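Narrow fingers or wide ones

February 18, 2018

Print this post | E-mail this to a friend

I have two sets of fingers for the Piper arm now, and I wanted to settle which one stays on. The wide flat pads came from a shop in Menlow. The other set is black and tapers to a narrow tip. I picked keyboard work as the test – keys are small and close together, and a miss shows up right away in the log.

The wide pads went first. Out of 1,178 presses in July they hit a neighboring key 51 times. Slowing the arm down helped a little. The tapered fingers are on now, kept closed so they work as one tip.

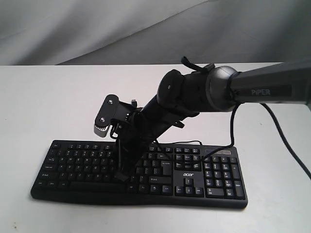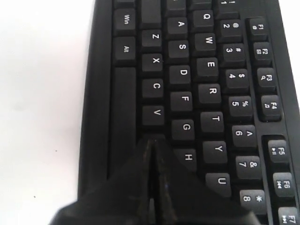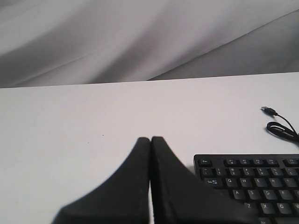 The Piper over the Acer keyboard, then two wrist camera views.

The wrist camera is the part I'm less sure about. With the gripper down over the keys, the fingers hide a good part of the board, including the key next to V. I'd like to try a mount set 10 mm farther out. The controller is still the old Zulu box, and it has been fine so far.

I've done almost 980 presses with the tapered set and will post the counts when I reach the same total as before. After that I want to try the Clikelau fingers, if they ever ship to Otavdale.

Comments (3)

Friederike Ruppert: Did you recalibrate after swapping fingers? Mine were off by a whole key until I did.

benchnotes: Would a second fixed camera fix the blocked view?

F. Ruppert: It did for me – but then you have two cameras to line up.

Print | E-mail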